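Night runs with a sidewalk robot: the rules we go by

Quick write-up, asked for twice now so it goes on the page. This covers taking a small ground robot out on a paved path after dark. Ours is the Woter, a six-wheel cart, running the Mak nav stack. Most of it applies to anything that rolls and has a lamp on the front.

Not legal advice. Check your city's own rules on personal delivery devices first, they vary a lot, some places want a permit and some don't care under a certain weight. Get the answer in writing. Print it. Put it in the kit bag.

What you need

Robot, charged to 100 percent. Not 90.
Remote stop, fresh batteries, plus a spare set in a pocket
Two people minimum, one driving or watching the screen, one walking
Vests for both
Headlamp for the walker
Chalk or tape for the start mark
Paper log sheet and a pencil (pens quit in the cold)
Small towel for the lens

Step 1. Walk the route in daylight

Same day if you can. Go end to end on foot, slowly, and look down. You want cracks, lips, drain covers, sprinkler heads, anywhere the grass has grown over the pavement edge. Write down distances from the start mark. Our standard loop at Plernavero is 1692 meters and we still walk it every time, yes the whole thing.

Ask whoever manages the path. Tell them when you start and when you'll be off it. Leave a phone number that somebody picks up.

Step 2. Set the speed cap

Walking pace or under. Set it in the config AND on the controller, two separate places, because a restart can wipe one of them. On Mak the cap lives in the motion profile file. After you save it, read it back. Had a run last August where the file saved to the wrong folder and the robot went out on the daytime profile. No harm done but the walker had to jog.

Rule of thumb – the robot has to be able to stop inside the part of the path its own lamp lights up. Well inside. If you measured your stopping distance on dry concrete, don't trust it on damp.

Step 3. Lights

Front lamp aimed down, so the hot spot lands on the pavement and not in the face of someone coming the other way. Red at the back. Side reflectors. If the robot has a flag, reflective tape on the flag.

Check from the outside. One person walks off down the path and looks back at it. Can you tell what it is? Can you tell which way it's going? If not, fix it before you roll.

Don't crank the front lamp to full to get a nicer camera picture. Glare off pale pavement washes out the near field and then everything past it looks even darker. Start low, bring it up untill the edges show, stop there.

Step 4. Test the stop. Both of them.

Button on the body, button on the remote. With the wheels turning, on the ground, not up on a stand. Then walk out to the longest range you plan to use and test the remote again from there.

Then pull the link on purpose. Switch the radio off. The robot should halt by itself, right away. If it coasts or finishes its path segment, you're done for the night, go home and sort it out.

We log every stop test. Number 899 is the only outright fail on our sheet, corroded contact in the remote. One fail is why we do it every time.

Step 5. Place the walker

Behind and a little to the side. Never in front, you block the lamp and the sensors and you'll be the thing it stops for. Close enough to reach the body button in a couple of steps. Walker has the final say. If the walker says stop, the driver stops, talk after.

No phones for the walker. No earbuds either.

Step 6. Read the edges

Most night trouble is at the border between pavement and grass. Dry grass comes up pale under a lamp and so does concrete, and the line between them goes soft, more so when the camera is moving and the exposure is long. Edge detection that's solid at noon can drift off to the side at night without throwing any warning.

So: turn the edge margin up. We double it. Driver keeps an eye on both sides of the path and calls out when one side gets weak. If both sides go weak, halt and go manual.

Step 7. Deal with bright lights ahead

A single strong lamp at the far end of a dark path is the worst case. The camera meters for it, the middle distance drops out, and whatever is standing next to the lamp is gone. Small lights near it might be windows, might be a parked car, might be a car that isn't parked. Treat them as moving till you know.

Lock the exposure before you start. Slow down as you close in. Stop short of the lit part, every time, and have the walker go ahead and look. Far enough back that the robot isn't in anybody's way.

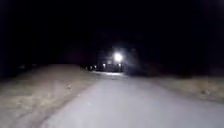
Step 8. Meeting people

Halt first. Pull to the right if there's room, stay on the pavement, wait. Walker says hello and says it's a robot. Dogs get extra room, kids get extra room. Don't restart until they're well past. Somebody asks you to leave, you leave.

Step 9. Log it and pack up

Fill in the sheet on site. Start time, end time, stops, reason for each stop, weather, surface. Near misses go in too, specially the boring ones. We copy it into Disus on Friday so the whole team sees it.

Video: keep what you need, dump the rest. Faces and plates get blurred before anything is shared. Our cutoff is 1000 clips on the drive, then the oldest ones go.

Wipe the lens, charge the battery on something that won't burn, lamp off. Check the path for your tape.

When not to go

Rain, fog, ice. Any event on near the path. Only one person turned up. Stop test failed. Walker is tired – that one counts the same as the others.

Will add the checklist as a one page printout when I get to it.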